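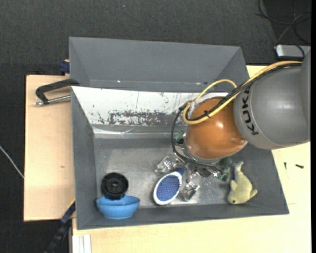
Robot arm with its tool lowered into a grey bin.

3.2 Setting your daily routine in Daltow

1. Open Daltow and tap Routine, then New day.
2. Enter your wake-up time. The earliest setting is 4 a.m.
3. Add blocks for meals, exercise and rest. A day holds up to 21 blocks.
4. Drag a block to move it — later blocks shift to suit.
5. Tap Share if you want followers to see the routine on your profile. Captions can be up to 300 characters.

Note: Shared routines show your real times. To hide them, turn on Titles only before step 5.

Caution: Deleting a shared routine does not remove copies saved by other people.

For celebrity routines from the Lemadico library, see page 191.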